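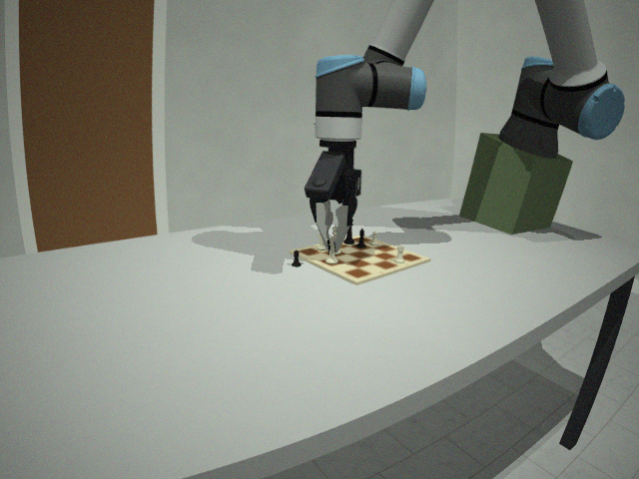
Subject: Re: [sim-grippers] Chess pieces and finger choice, again
Date: 29/02/2020
To: the sim-grippers list

Hello all,

Sorry for the slow answer, I wanted to have something worth reading before I wrote back, and then of course the simulator update ate two evenings. Quoting the earlier message in full so that people who joined recently can follow along.

> Hi everyone,
>
> We are trying to choose between the Postar fingers and the Skarnis
> ones for small upright objects, and before we spend any money we
> would like to get as far as we can in simulation. Chess pieces
> seem a fair test, being tall and thin and close together.
> My questions are these. Does anyone have a scene they would be
> happy to share? Do you come in straight from above or at a slant?
> And has anyone found a controller that doesn't knock the neighbours
> over? Ours clears half the board every time, which is a way of
> winning, I suppose.
>
> Many thanks for any pointers,
> the new people at Fesance

Welcome to the list! You are most welcome to our scene, and I'll put it in the shared folder once I have tidied the names of things. It has the arm on its green pedestal, the table, and a cut-down board with bigger squares than you'd get on a proper one, turned corner-on to the near side of the table. I did start with a full set on a full board, but it was slow to load and no more useful. A handful of pieces of different heights tells you nearly everything.

On the fingers: we ran both, with the same wrist, the same arm and the same Meng controller, so I think the comparison is a fair one as far as it goes. That was 1,755 attempts in all, left running over several nights while I did other things. The Postar fingers are the kinder of the two on anything with a waist, because the tips meet low down and the piece tends to settle between them. The Skarnis ones hold harder but they are wider at the tip, and on a tall white piece with another white one close by on its left, there simply isn't the room. Of the first 73 knocked neighbours I went through by hand, nearly all were touched on the way down, before the fingers had begun to close. I had been blaming the grip for weeks — rather embarrassing, that.

As for straight down or slanted, we keep the wrist upright and turn the gripper about its own axis until the fingers point along the widest gap. It sounds obvious written out like that. The planner needs to be told which pieces are nearby, though, and ours was only looking at the target, so do check yours. We also slow the last 6 centimetres of the descent to a crawl. It makes for dull watching but it helped more than any change to the closing force.

Rooks are the easy ones, by the way, with that nice flat top to aim at, and I'd begin there, with one standing on its own near a corner. Pawns are harder than they look. The round head fools you into gripping too high and the piece swings. I like to have one standing on the bare table beside the board as well, as the change in height catches out any controller that has quietly learned one depth and sticks to it. Ours had!

One warning about friction. The default value in our version is far too generous, and everything sticks to the fingers as if they had been dipped in jam. We tried 8 settings before we found one that bore any likeness to the real pads, and I would still not trust it for anything polished. If somebody here has measured pads on varnished pieces I would dearly love to see the numbers.

We hope to have the real arm free in May and will repeat the whole thing on the bench then, with both sets of fingers. Until that's done please treat all of the above as simulation and no more. Do shout if the scene won't open, the textures folder has to sit next to the main file and I always forget to say so.

Warm wishes, and good luck with the pawns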